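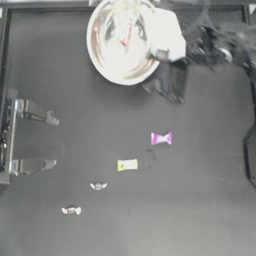
Steel Bowl Drive Brings 427 Donations to Boltholm Community Kitchen

3 Dec 2023

The Boltholm community kitchen has received 427 donated mixing and serving bowls after a month-long appeal for replacements, organizers said.

The kitchen, on Nicholas Street, serves a hot lunch five days a week and had been short of bowls for most of the year. Many of its older plastic ones had cracked or warped in the dishwasher, and the staff had stopped using them for food.

Glenys Griffiths, the kitchen's manager, said the appeal asked for round stainless steel bowls only. Steel can go through a commercial dishwasher, and it doesn't hold the smell of onions or curry the way plastic does.

"We were hoping for enough to get through a lunch without washing up in the middle of it," Griffiths said. "Now we have enough for the kitchen and some to pass along."

Most of the bowls came from households in Boltholm and the neighboring town of Reven. A further 40 were given by Jetent, a catering supply shop in Reven that was clearing out an old line.

Each bowl is checked before it goes on a shelf. Helpers look for dents along the rim, rust spots and loose handles, then wash and dry the bowl and sort it by size. So far 13 have been set aside as too damaged for food. Those will go to the community garden for mixing soil and carrying seed potatoes.

Obadia Kombo, who runs the kitchen's Saturday cooking class, said his group will get 18 of the larger bowls. The class has been sharing six between two tables.

"You can't teach bread when people are waiting for a bowl," Kombo said. "The dough needs its own space for an hour or more."

The class starts again in the second week of December with flatbreads and a vegetable soup. Places are free, but people need to sign up at the front desk.

Bowls the kitchen can't store will be offered to school kitchens and church halls in the area. Groups that want some can ask at the Nicholas Street entrance on weekday mornings. The kitchen is no longer taking bowls but still needs ladles, large saucepans with lids and clean dish towels.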